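3.2 What ends up on the desk

I should say up front that I came to this part of the study with a bias. My own desk is a mess, and I have always suspected that people who write about tidy desks have somebody else's desk in mind. So when Agnes Lennox and I sat down to sort through the 298 desk diaries we got back, I was mostly hoping to find company. I did find some. But I also found that the small desk, the one that gets used for an hour or two and then has to look like furniture again, follows a pattern that hardly varies from one household to the next.

We had asked people to write down what stayed out at the end of the working day and what got put away. "Put away" gave us trouble from the start. Some people meant in a drawer, some meant pushed to the back, and one woman in the Kirketti group meant under the bed (she was very firm about it). In the end we went with whatever the diarist called it, and Fuseini Quartey coded the answers a second time without seeing my codes. We disagreed on 78 entries, nearly all of them about chargers, and talked those through one by one over a very long August.

The core set is short. A laptop, a mouse and something to run it on, a lamp, and one container that holds everything else. We started calling this the closing set, since it's what people told us was left once they had closed up for the day. The laptop goes in the middle, shut. The mouse stays where the hand left it, on its pad, and in our right-handed households that means to the right of the computer. Then, out past the mouse, comes the container.

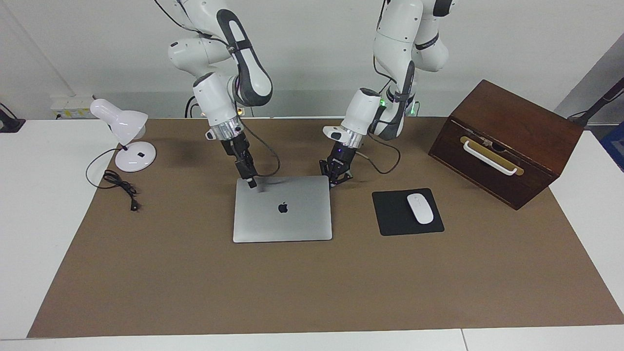

Figure 3. The closing set: closed laptop, mouse on its pad, wooden box on the right.

I love the container question, and I could happily have written the whole paper on it. Diarists called it the box, the drawers, the caddy, the bin, and in two households simply "it." What it held was all over the place: pens, stamps, earbuds, a spare key, cough drops, receipts waiting to be dealt with. What it did was much the same everywhere. It let people clear a surface without making a decision about each thing. Several diarists wrote that they hadn't opened theirs in weeks, and they seemed pretty relaxed about that. In the Winimard households, where desks were shared between two people, the container was also the line between one person's stuff and the other's, and moving it even a few inches could start an argument.

The surface under it all mattered more than we expected. A good number of people put something down first, whether that was a blotter, kraft paper, a place mat or an old calendar, and then treated its edge as the edge of the desk. Things on the mat were work. Things off the mat were the rest of the house. When dinner had to happen at the same table, they could shift the whole business over in one go, though I tried this at home with a sheet of brown paper and lost my mouse off the side.

Then there are the cords. I have already confessed that our coding fell apart here, and I think that's because the diarists couldn't settle it either. A cord isn't really out and it isn't really away. Csonka (our pilot site) had people unplugging everything each night and winding it up, and by the third week most had quit doing it. The ones who kept going told us they did the cord last, after the laptop was shut and the lamp was off.

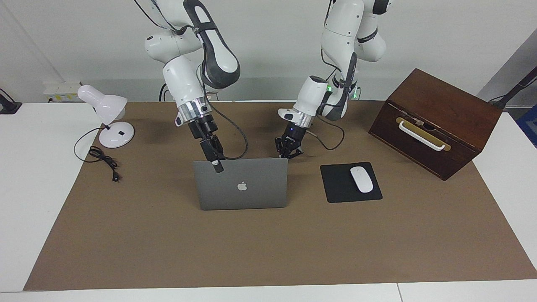 Lamps were the easy part. People almost never moved them. A lamp got placed once, usually on the day the desk was set up, and everything else was arranged to suit it. Agnes pointed out that in the Jotton diaries the lamp is hardly mentioned after the first page, even by people who list every paper clip, and she's right, I went back and checked. We take this to mean that a lamp stops counting as a thing on the desk and starts counting as part of the desk.

How long did all this take? Less time than people guessed. We asked for an estimate first and then had them time it, and the usual closing came in at about 3 minutes. A few diarists were annoyed to learn this, having put it off all evening. The longer closings nearly all involved paper, and I take up paper separately in section 3.3.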